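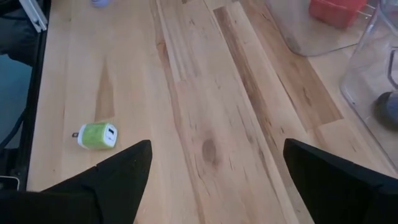
A gripper open over the bench at Paracha, with a USB wall charger on the wood.

The arm was the easy part of the budget. When Paracha, a small returns and repair shop, started planning its first robot bench, the owners had a quote for the arm within a week. Everything else took until December.

The work is sorting small electronics that come back from stores. Chargers, adapters and cables have to be picked up, checked and put into the right bin. Paracha handles 300 items on a normal day, all by hand until now.

Two suppliers bid. Kustska offered a complete cell with a fenced base, its own table and a service contract. Jilton sold the arm, gripper and wrist camera and left the bench to the buyer. Paracha went with Jilton and kept a wooden worktop it already had.

That choice saved money on paper. It also moved a list of small costs onto the shop: mounting hardware, bins, lighting, spare fingers, and the hours spent teaching the arm where things are. The hours were the biggest item by a wide margin. Paracha had set aside 50 for setup and used 96.

Spare fingers are worth a line of their own. They wear, they get knocked, and a different shape may be needed for a different product. A charger lying on its side is a small target, and the shop went through two finger designs before settling on a narrow one.

Ellidetti, a planning firm that works with shops this size, tells clients to price the bench first and the arm second. Its worksheet has 74 lines, and the arm is one of them. Power, floor space, training and downtime each get a section – so does the cost of going back to hand sorting for a day if something fails.

Leasing is an option, but read the terms on wear parts. Some leases cover the arm and leave out the gripper, the piece most likely to need replacing. Ask for a trial with your own products too. Paracha sent Jilton a box of mixed returns before signing and had the purchase order held until the results came back.

A second bench is in next year's plan, with setup budgeted at 96 hours.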